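A first-aider's year on the Durnwood hill walks

The Durnwood walking club goes out in all weathers, and for the past five years the same woman has carried the first-aid kit. She used to be a dental nurse. We spoke to her before the club's autumn season began.

"Blisters," she said, when asked what she deals with most. "People buy boots in January, wear them twice round the shops and then do 24 kilometres in them."

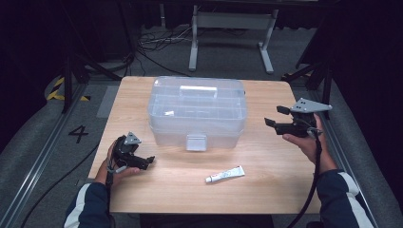 She took over the job when the last first-aider moved to Rollis, and spent her first winter throwing out old stock. Creams were the worst of it. A small white tube like the one on the table, with its little printed label, can sit in a kit for years, she said, and people rarely look at the date until they need it. She now checks everything at home twice a year and writes the dates in a notebook.

Her own course took two days and she repeats it every three years. She would like more members to do the same — "If I'm the one who goes over, somebody else has to know what to do."

The club has 27 regular walkers. Most spare kit is kept at her house, and she is firm about how it is stored.

"See-through boxes, always. I don't want to be opening six lids to find a bandage."

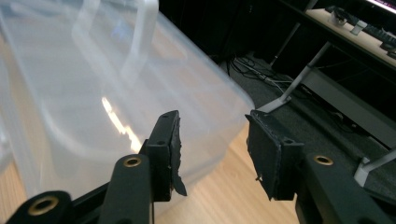 On the hill

The worst day so far was a broken ankle on the path above Zutano Farm. It took two hours to get help up to them, and she spent most of that time keeping the man warm.

"I had one foil blanket and we needed three," she said. "I carry four now."

The first walk of the season leaves from the Durnwood car park on September 20, 2025.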